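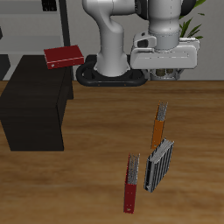
Skiscombe, abril

Vías de latón a escala H0 que se me despegan de las traviesas, ¿qué hago mal?

Hola a todos, escribo poco por aquí pero os leo mucho. Estoy montando un apeadero en H0 (1:87) en un módulo pequeño, con un desvío hecho a mano, y llevo ya tres intentos con el mismo problema. Las traviesas son de placa de circuito impreso, del juego de Zindotum, y el carril es código 75. Sueldo, queda bonito, paso el vagón de pruebas, todo perfecto... y a la mañana siguiente hay dos o tres puntos que saltan con solo empujar el carril con la uña. Siempre en la zona de las agujas, para colmo.

Uso un soldador de 25 W de toda la vida, estaño con alma de resina y nada más. Limpio el carril con un trapo y alcohol. El desvío me costó 12 tardes (sí, soy lento) y me fastidia mucho tener que levantarlo otra vez, porque además ya le había dado una mano de pintura de óxido a los laterales.

¿Es el estaño? ¿El soldador? ¿Debería pasarme a un desvío comercial y dejarme de historias? El de Drolten que me gusta tiene un radio parecido, pero se nota muchísimo la diferencia de altura con el resto de la vía y no quiero andar calzando.

Gracias de antemano,
Marisa_apeadero

Osian Pritchard

Buenas, Marisa. Me pasó igualito con mi primer desvío, así que te cuento lo que hice yo. Para mí lo que tienes son soldaduras frías: el estaño se agarra a la traviesa pero no llega a mojar el carril, que se lleva el calor como una esponja. Por fuera parecen buenas y luego, con cuatro cambios de temperatura en la habitación, adiós.

Lo primero, la limpieza. Con alcohol quitas la grasa, pero el óxido se queda ahí tan tranquilo. Coge una lima fina o un lápiz de fibra de vidrio y rasca la base del carril hasta que brille, y haz lo mismo con el cobre de la traviesa. Ojo con las fibras, que se clavan en los dedos y son un suplicio (guantes y aspirador después, hazme caso). Luego estaña las dos partes por separado, muy poquito, y pon flux líquido antes de juntarlas. A mí me va bien el de ácido fosfórico diluido, pero hay que aclararlo con agua y un cepillo de dientes viejo o te sale verdín a las pocas semanas.
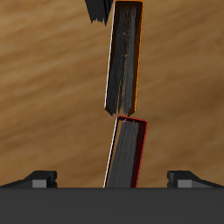
Y lo segundo, la punta. Con 25 W se puede, pero necesitas una punta ancha tipo cincel, la de aguja no tiene masa suficiente. Apoyas la punta tocando carril y traviesa a la vez, esperas a que el estaño corra solo y la retiras sin mover nada. Si el estaño se queda hecho una bolita mate, repite.

De las agujas te diría que mires también si el tirante va demasiado duro. En el mío, el motor Beddoe empujaba con tanta fuerza que arrancaba la soldadura aunque estuviera bien hecha. Le cambié el alambre por uno más fino y santo remedio. La pintura quítala solo donde vayas a soldar, no hace falta que levantes todo el desvío, ¡sería una pena después de tantas tardes!

tren_de_via_unica

Compra el comercial y listo. Yo tengo cuatro y ni un problema. La diferencia de altura la arreglas con una cartulina debajo y balasto encima, no se ve.

Lolo Estaciones

No estoy de acuerdo con el de arriba, si a Marisa le gusta hacerlo a mano que lo haga a mano, que para eso es un hobby. Lo que dice Osian está bien, yo solo añadiría que te asegures de haber cortado el cobre de las traviesas por el medio ANTES de soldar, que luego con el carril puesto es un incordio llegar con la sierra y te puedes comer un corto. Compruébalo con el polímetro traviesa por traviesa, aunque aburra.

También he visto gente que mete un clavito de latón en las traviesas de los extremos y suelda el carril a la cabeza del clavo. Yo lo hice en la unión entre módulos y ahí aguanta los golpes del transporte. En las agujas no lo he probado, no sé si habrá sitio. ¿Qué ancho tienen las traviesas de ese juego? Las mías son de otra marca y vienen algo más anchas de lo normal.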